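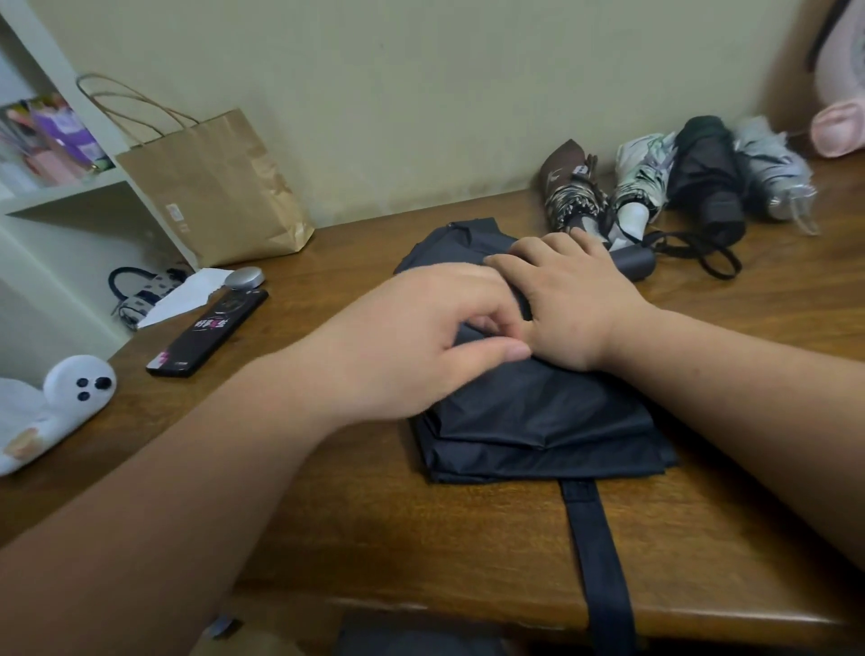
Black umbrella, mid-fold, on my desk

Water beading gone on my umbrella – can it be brought back?
Posted by Valquíria Fagundes, September 16, 2023

Hi all! I've got a folding umbrella I absolutely love (a Premow, bought on a trip and never seen in the shops here) and it has stopped shedding water. When it was new the rain rolled straight off it in fat little beads and one good shake had it dry enough to go in my bag. Now the cloth goes dark and heavy in a few minutes, and after a long walk I get a fine mist on my glasses from the inside. The frame is perfect, the ribs are all straight, the runner still clicks, so I really don't want to bin it.

I have half a bottle of Dristudau wash-in proofer left over from doing our rain jackets. Can I use that on an umbrella, and if so how? I can't exactly put the thing in the washing machine! Also wondering if there's any point in tumble drying or ironing, as the jacket label tells you to do. Any colour change to worry about? It's a very dark one, so I'd hate to end up with pale streaks.

Igor Tichý
Oh, this is one of my favourite jobs and you'll be so pleased with the result. Before you buy or use anything, wash it. Most tired umbrellas are mainly dirty – hand grease, road grime, sunscreen off your fingers – and the dirt is what lets the water spread out and soak in. I've had old ones come back to beading after nothing more than a wash.

Open it up in the shower or the bath. Mix a small squirt of plain soap flakes into a bucket of lukewarm water, sponge the outside from the top down to the edge, then do the inside with a nearly dry sponge. Stay off the laundry detergent and especially fabric softener, both leave a film that drinks up water. Rinse for longer than you think you need to, I give mine a full 5 minutes under the hand shower. Then leave it open in the shade until the next day and flick some water at it.

If it still soaks in, go for a spray-on proofer. The wash-in kind is made for soaking a whole garment, and you don't want your joints and springs sitting in a tub of it. I use Distach, one 300 mL can does 3 umbrellas. Spray it outdoors with the umbrella open, from a forearm's length away, one panel at a time, and wipe off any drips with an old tea towel before they dry. Those drips are where pale marks come from on dark cloth. Leave it 36 hours before you close it up.

For warmth, a hair dryer on low, kept moving, works beautifully and perks up whatever coating is left. No tumble dryer, and I'd keep the iron well away from it too.

One more thing, the mist inside. Hold the open umbrella up to a bright window and look along the seams. If you see pinpricks of light at the stitching, dab a bit of seam sealer along the inside of those and it'll be a different umbrella.

bittencourt_shed
just get a new one, they're 5 bucks at the market

Valquíria Fagundes
Igor, thank you!! Washed it last night and the water that came off was grey, I was shocked. Four of the panels are beading again already and the rest are getting the spray on the weekend. I did the window check as well and there's light coming through near the tip, so I'm off to find some seam sealer. Does the clear sort stay flexible or does it crack when you fold it?

Igor Tichý
So glad! Clear stays flexible if you put it on thin. Two thin coats beat one thick one, and dust it with a little talc once it's cured so the folds don't stick together.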